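그리퍼 세 종, 펜 한 자루 앞에서 갈렸다
양팔 로봇용 손가락 비교 체험기

2020-04-23

펜은 어렵다. 상자나 캔은 웬만하면 다 잡는다. 얇고 둥글고 잘 굴러가는 물건, 거기서 차이가 난다.

이번 호에서 비교한 그리퍼는 세 종. 멜렌트(Melent)의 평행형, 구식(Gusik)의 패드 교체형, 그리고 하라미요(Jaramillo)의 3지형. 팔과 제어기는 그대로 두고 손만 바꿔 달았다. 제어기는 프로스트브리지(Prostbridge) 것. 1월에 펌웨어를 한 번 올렸고 그 뒤로는 손대지 않았다. 과제는 하나다. 책상 위의 펜을 집어서 연필꽂이에 넣기. 사람이면 생각도 안 하고 하는 일.

그리퍼마다 118회씩 돌렸다. 조작은 원격. 조작자가 리더 암을 쥐고 움직이면 작업대 쪽 양팔이 따라온다. 자율 동작은 이번엔 뺐다. 정책이 잘해서 성공한 건지 손이 좋아서 성공한 건지 구분이 안 되니까.

먼저 멜렌트. 빠르다. 여닫는 느낌이 경쾌하고 소음도 적은 편. 문제는 손끝이다. 기본 장착된 손가락이 단단하고 매끈해서 금속 펜을 물면 슬쩍 돈다. 세게 물면 더 돈다. 연필은 육각이라 괜찮았는데 볼펜에서 계속 애를 먹었다. 실패가 19회. 대부분 집는 순간이 아니라 들어올린 다음, 꽂이 입구 근처에서 각도가 틀어지면서 났다. 조작자 말로는 "잡았는데 잡은 것 같지가 않다"고.

그리고 케이블. 커넥터가 손목 옆으로 튀어나와서 팔을 안쪽으로 깊이 꺾으면 자꾸 신경이 쓰인다. 양팔로 좁은 데서 일할 거면 한번 생각해 볼 부분이다.

하라미요는 정반대 성격. 손가락 셋이 감싸니까 한번 쥐면 안 놓친다. 컵, 공, 병은 이쪽이 제일 편했다. 근데 펜은... 책상에 납작하게 누운 펜 앞에서 세 번째 손가락이 할 일이 없다. 오히려 상판에 먼저 닿아서 접근 높이를 못 낮춘다. 결국 두 손가락만 쓰는 모드로 바꿨고, 그러고 나니 굳이 이 무게를 손목에 달아야 하나 싶다. 무게 때문에 제어기에서 하중값도 다시 넣어야 했다. 안 넣으면 팔이 미세하게 처진다. 매뉴얼에는 자동 인식이라고 돼있는데 우리 쪽에선 안 됐다. 두 번 재부팅해도 마찬가지.

구식의 패드 교체형은 솔직히 기대를 안 했다. 외관 평범. 속도도 멜렌트보다 한 박자 느리다. 그런데 손끝 패드가 말랑하다. 펜을 물면 패드가 살짝 눌리면서 모양을 따라가고, 그래서 덜 돈다. 실패 14회. 숫자로는 멜렌트와 큰 차이가 아닌데 조작하는 피로감은 확실히 달랐다. 다시 잡는 횟수가 줄었다. 로그에 쌓인 개폐 명령이 세 종 합쳐 3438건인데 구식 쪽 비중이 가장 적다.

단점도 있다. 패드에 먼지가 잘 붙는다. 하루 돌리고 나면 닦아줘야 하고, 안 닦으면 마찰이 눈에 띠게 떨어진다. 교체는 쉽다. 나사 두 개. 다만 여분 패드를 따로 사야 한다는 건 좀 아쉽다.

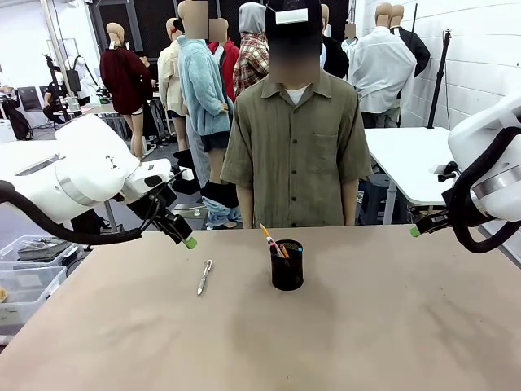

작업대에서 마주 본 두 팔. 그리퍼 끝의 초록색 패드 사이로 은색 볼펜과 검은 연필꽂이가 놓여 있다.

연필꽂이도 변수였다. 비어 있으면 쉽고, 이미 몇 자루 꽂혀 있으면 갑자기 어려워진다. 기울어진 연필이 입구를 가리기 때문. 이럴 땐 한 팔로 꽂이를 살짝 눌러 잡고 다른 팔로 넣는 게 정석인데, 눌러 잡는 쪽 손이 딱딱하면 꽂이가 밀린다. 여기서도 말랑한 패드가 유리했다. 하라미요는 감싸 쥐니까 더 안정적이긴 한데 손이 커서 넣는 쪽 팔의 길을 막는다. 한쪽엔 하라미요, 한쪽엔 구식을 다는 조합도 잠깐 해봤다. 의외로 괜찮음. 대신 양쪽 설정을 따로 관리해야 해서 하루 만에 접었다.

카메라 얘기도 짧게. 위에서 내려다보는 고정 시점 하나로는 손끝과 펜 사이 높이를 읽기 어렵다. 손목 카메라를 켜면 훨씬 낫지만 하라미요는 손가락이 화면을 많이 가린다. 멜렌트가 시야는 제일 트였다. 조명도 영향이 있다. 금속 펜은 빛을 받으면 화면에서 윤곽이 날아가는데, 노출을 한 단계 낮추니까 좀 나았다.

제어기 쪽은 불만이 하나. 프로스트브리지는 그리퍼를 바꿀 때마다 프로파일을 새로 불러와야 하는데 저장한 이름이 목록에서 잘린다. 앞 글자가 같으면 구분 불가. 한 번은 멜렌트를 달아놓고 구식 프로파일로 반나절을 돌렸다. 그 데이터는 전부 버렸고 위 수치에도 안 들어갔다. 지연은 거의 못 느꼈다. 힘 제한 설정도 단계가 촘촘해서 좋았다.

그래서 뭘 사야 하나. 작은 물건을 책상 위에서 다루는 양팔 작업이면 구식. 속도가 우선이고 물건 모양이 일정하면 멜렌트에 부드러운 패드를 따로 붙이는 방법도 있다(우리는 시간이 없어서 못 해봤다). 하라미요는 병이나 컵 위주로 다시 평가할 생각이다. 펜으로만 점수를 매기는 건 좀 불공평했다. 다음 호에는 천. 접힌 티셔츠 한 장을 펴는 과제로 같은 세 종을 다시 단다.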